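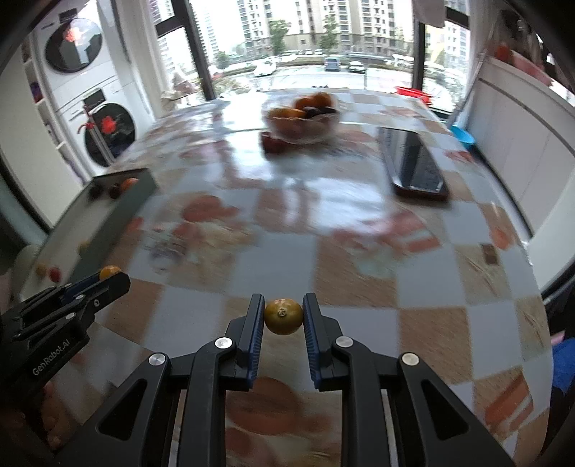 Fruit pick, front gripper closed on the fruit. Second gripper at left.

Ticket: Fruit-to-tray episodes rejected by acceptance check
Project: Majimbun home tasks
Component: Fesis checker, rule set 4
Raised by: Halyna Ivanyshyn
Assigned to: Troels Østergaard
Priority: Normal
Status: Closed, rule text changed

Problem

Batch of 166 two-handed episodes uploaded from the Tullov flat. 60 rejected. Reject code is the same on all of them: GRIP-STATE, "object reported held, jaw width below minimum". Operators say the fruit was held each time. No rejects on the cup or cloth tasks from the same flat.

Expected: episode passes if the object is held from first contact to release.
Seen: episode fails at first contact, rest of the file is not checked.

Steps to repeat

1. Open any rejected episode in the checker.
2. Run the grip rules only.
3. Read the jaw width at the contact mark.

Log

09:40 — Halyna Ivanyshyn
Added the reject list. All fails are on the small fruit. The larger orange fruit passes every time. I have not changed the threshold. Please do not change it for the whole project either, the cup task depends on it.

10:15 — Troels Østergaard
Can repeat. Jaw width at contact reads low on the right gripper only. Left gripper reads as expected on the same fruit. Looks like a zero offset. Was the right gripper zeroed with the jaws fully closed and the pads clean? Section 2 of the handling rules asks for this at the start of each session and after any pad change.

10:32 — Halyna Ivanyshyn
Pads were changed in the middle of the session. The session sheet has a zero at the start and none after the change. So section 2 was not followed, my side.

11:05 — Troels Østergaard
That explains part of it. Applied the offset from the next recorded zero to the rejected files as a test. Most of them now pass. A smaller group still fails, and those have a different cause.

In the remaining group the fruit is pinched near the pad tips and the pads give a little at contact. Width drops under the minimum for a few samples, then settles. The rule takes the first sample. It should take a settled value.

11:20 — Halyna Ivanyshyn
Agree on the settled value. On grip position, the rules say "centre of the pad where the object allows". With a small fruit on a flat table it does not always allow, the tips reach the cloth first. I would not reject for that.

11:48 — Troels Østergaard
Nor would I. Proposed wording for section 5:

"For objects narrower than the pad is long, tip contact is accepted if both pads touch the object and the width reading is steady before the lift starts."

The current text stays for everything else.

12:10 — Halyna Ivanyshyn
Fine. While I have the batch open, three other points on the same setup:

Background. The far end of the table faces the window and the car park is in view. Section 7 says no readable number plates and no faces. I went through the batch at full size and found no readable plates, but this should be checked before upload and it was not on the list. Either lower the blind or turn the table.

Glare. Light from the window leaves a white patch on the glossy tablecloth. Tracking held in the files I looked at. I would still use a matt cloth if there is one. The printed pattern can stay, we want varied tables.

Loose items. A phone or similar device was left by the bowl. Section 3 allows household clutter but asks for personal devices to be taken off the table before recording. Screen looks dark in the frames I checked.

13:30 — Troels Østergaard
Noted. No rejects for any of those under the present rules. The phone goes down as a warning. I have added the window check to the pre-session list, between "zero both grippers" and "start clock sync".

On two-handed work: keep the idle gripper clear of the working one during the pinch. The checker assigns contact to the nearest object, and two grippers working close together over small fruit can swap labels. I found no swaps here.

14:55 — Troels Østergaard
Rule set change made on the Trutport test server. Re-ran the whole batch with the corrected offset and the settled-width rule. Grip rules pass on all files except two. Both of those are real drops and should stay rejected. Grip confidence limit left at 85 per cent.

15:10 — Halyna Ivanyshyn
Confirmed on my side. Please keep the original width values in the files and store the offset as a separate field, as in section 9. We had trouble in July with values that were corrected in place.

15:22 — Troels Østergaard
Done, raw values untouched.

Cause
Right gripper not zeroed after pad change. Separately, rule read jaw width from a single sample at contact.

Action
Zero after every pad change, with time written on the session sheet.
Section 5 wording replaced.
Window check added to pre-session list.
Matt cloth for Tullov — open, moved to the kit list.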